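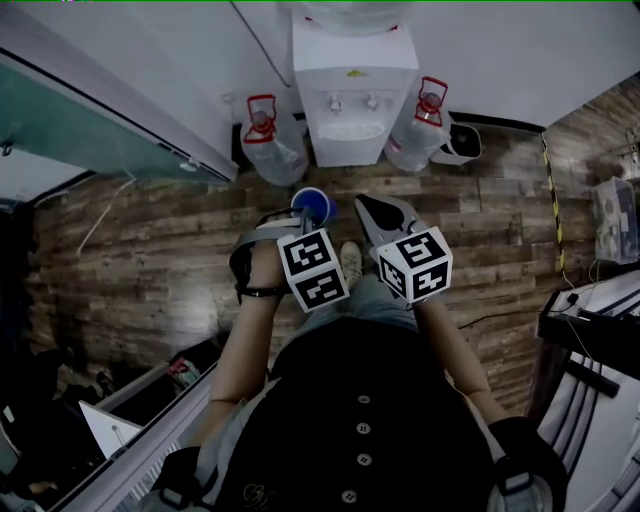 Marker cubes on a pair of hand-held grippers, above a wood-plank floor.

Proof of age, proof of supply
By Thodoris Antoniadis

Under the Okwood licensing code, selling alcohol to a person under 18 is one offence and passing it on is another. The first falls on the shop. The second falls on the adult who buys for someone else, and it is much harder to prove.

Of 434 reports logged by the district last year, 43 concerned an adult buyer. Charges followed in 30. In most of the rest, the till record showed a lawful sale and no witness could place the bottles in the hands of a minor.
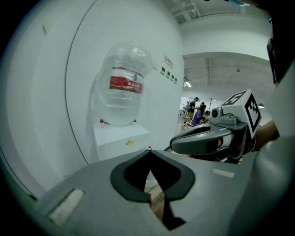
A wrapped water jug with a red and white label, on a white pedestal.

Noboru Noguchi, a defence solicitor at Aoki, says the courts look first at knowledge. "A receipt shows what was bought and when," he says. "It does not show what the buyer knew."

Parents are treated separately. A householder who lets a room for a party commits no offence by doing so, but may be charged if drink is served to minors with the householder's consent. Consent can be inferred from conduct, such as staying in the house and clearing away bottles.

The maximum fine for a first offence is 100 penalty units. A second conviction within two years goes to the higher court, which may also impose a community order.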